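Search this forum Search Advanced

We use cookies to keep you logged in. OK / Manage

Findetby Lounge > Memes and emoji

prasard_7
anyone got the new emoji set yet? 107 of them in mine and the grapes look completely diferent 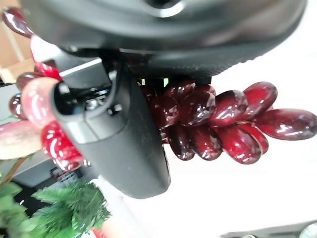

also the melon is gone from my recents, cheers

Hunwood
Grapes haven't changed. You've swapped keyboards, thats all

prasard_7
have not. same phone since March

Horacio Domínguez
They did change, leaf is bigger. Used it as a reply in the Durán group chat, 9 laughs before lunch

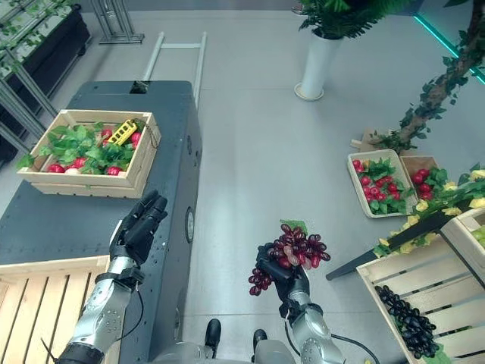 Red grapes, green leaf

Hunwood
9 laughs for a grape. Grim. Still say its the same one

prasard_7
side by side then?? go on

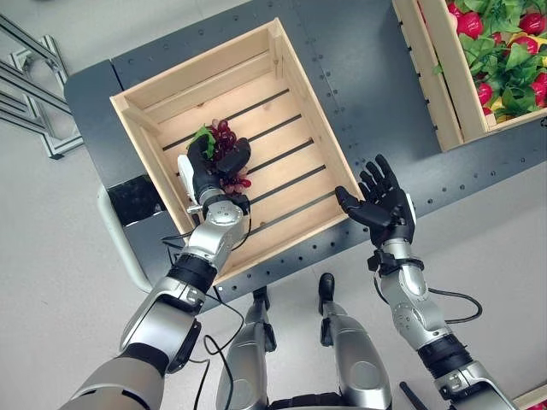

and while your at it, 130 unread in that chat, can someone mute Horacio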